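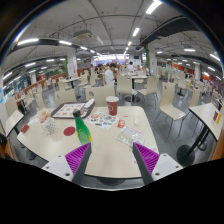
Clearing Your Own Table at the Tarndale Dining Hall: FAQ

Filed under: Lunch / Table Manners
March, by Yara Awad
Last updated: March

Do I really have to clear my own table?

The sign says yes. It says the "Clear As You Go" plan makes lunch faster for all of us, and I have my doubts. I've eaten at Tarndale for years and the line moves the way it always did. Still, the next person wants to sit down, and I don't see how a pile of wrappers helps them. So yes, clear it.

The hall seats 300. Is one tray going to matter?

Probably not much. I was told the plan saves 61 minutes of staff time a day. I asked how that was measured and got a shrug. Believe it if you like. I clear my tray either way.

What goes in the trash and what goes in recycling?

There are two bins with different colored lids. A soda bottle goes in recycling once you have emptied it and put the cap back on. Napkins, sauce packets and greasy tray liners go in the trash. Paper cups are where I stop trusting the signs. One sign says recycling and the sign by the other door says trash. I put mine in the trash, lid and all, until somebody fixes the signs.

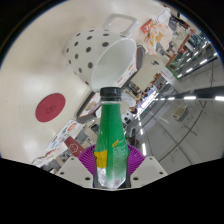
A green bottle with its cap on, next to a dotted mug.

Is the dotted mug mine to keep or do I return it?

If it's the washable kind, it goes back on the rack by the dish window, right side up please, whatever the old poster says. If it's a throwaway, throw it away. People mix these up all the time, and I have fished a good mug out of the trash more than once. Pick it up and feel the weight before you decide.

What about the round red things?

Leave loose ones on the table. If one is stuck down, don't scrape at it with a fork. I've seen what that does to a tabletop.

Can't I just pile everything on the tray and walk?

You can, and most people do. A full tray with a standing bottle on it is a bad bet across a crowded room, though. Lay the bottle down if it's closed, or carry it in your other hand. Flat stuff goes first, then wrappers, then cups. Juniper Mahmoud, who has the early lunch shift, swears by crumpling the tray liner around the small packets so they don't blow off. I tried it expecting nothing and have to admit it works.
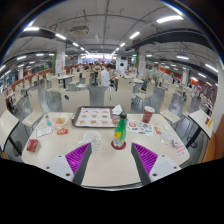

One table, one tray, and plenty that isn't on the tray.

Do I have to take the printed menu and the cards?

Cards that stand up belong to the table. Leave them. A printed liner is done once there's food on it. If yours is clean, I'd like to say put it back on the stack, but I'm told they can't reuse it, which sounds like a waste to me.

I didn't finish my food. Are there boxes?

Ask at the Lamholm counter. A box costs 10 cents. If your food came in a bag, you already have something to carry it in and I wouldn't pay for another. Fried food will be limp by the time you get home no matter what they sell you.

Should I wipe the table too?

The plan says to, with the Yeh wipes at the end of each row. Those dispensers are empty half the time I check. A clean napkin handles crumbs. For anything sticky, tell the staff.
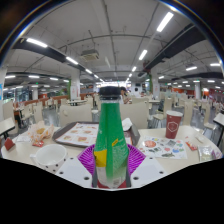 Tray, bottle, cup, liner. The small packets are easy to miss.

What do people forget the most?

Sauce packets, easily. They're small and they're flat. After that, clear wrappers, which hardly show up on a pale table. Look once from where you're standing before you leave.

Where do I complain about the bins?

There's a comment box by the Detbridge Street entrance. I've put two notes in it about the cup signs. If you get an answer, write to me and I'll add it to this page.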